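Drasgate Wide-Jaw Hand Unit
Item 907 in the Benport catalog
Page last changed February 25, 2021

If you've been shopping for a two-finger gripper you've probably noticed that most of them are sold the same way: a clean side view, a force number, and a price you have to write in for. We'd like to do a little better than that, so what follows is longer than a usual listing. Pour yourself a coffee, or skip to the bottom for what's in the box.

The Drasgate is a powered parallel gripper you can hold in your hands or bolt to an arm. We started stocking it last July after Kadir Yazıcı, who runs our bench, spent a good while swapping it back and forth with the Avon two-finger and the older Chaimongkol hand. He liked it enough that he kept borrowing our demo unit after the comparison was done, and we took the hint!

All three grippers went through the same set of chores. Kadir picked up mugs by the rim, folded dish towels, moved paperback books from one pile to another, and tried (with mixed luck, on every one of them) to lift a playing card off a bare table. The camera sat in the same place behind the fingers each time, so the views could be laid next to each other afterward.

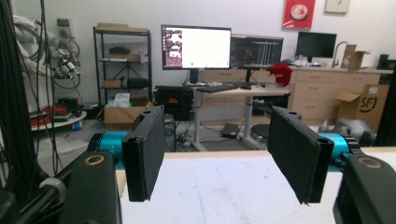 Finger pads are where we'd ask you to spend most of your thinking, more than on motors or cable length. A hard bare pad is fine for boxes and blocks, and you'll never have to replace it, but it slides on anything glossy and it can mark a soft surface. For our own trials we settled on the flat rectangular pads with the black, fabric-like covering, set upright and leaning in toward each other a touch, and on towels they were a real pleasure. On mugs they did nearly as well as the Avon's rubber tips. The playing card beat them more often than we'd like, and if thin flat things are most of your work, please look at the narrow tips instead. The brackets stay on the unit when you change pads, so you can try both kinds in an afternoon without taking the whole hand apart.

Opening width was the other pleasant surprise. The Chaimongkol is a lovely, quiet hand, but it runs out of room on a fat paperback, and you find yourself turning the wrist to come at the thing from its thin side. With the Drasgate we mostly just went straight in. You do pay for that in bulk. The housings on either side are big, and working close to a wall or inside a deep bin takes some patience. Algirdas Eglītis, who looks after our returns and repairs, would also like me to mention that the cables want a loose loop near the mount. Pull them tight and the connector is the first thing to go.

Who should buy the Avon? Anyone with a small arm, I think. It's lighter and it costs less. We sell it too and won't be the least bit offended.

In the box
Hand unit with both finger brackets
One pair covered pads, one pair bare pads
Camera mount (camera sold separately)
Power and data cables
Hex keys and spare screws

Price: $1,015
Return window: 30 days, opened boxes welcome
Spare covered pads: ships within 10 days

Questions about fitting it to your arm can go to the Benport bench desk. Tell us the arm model and what you're hoping to pick up, and Kadir will write back.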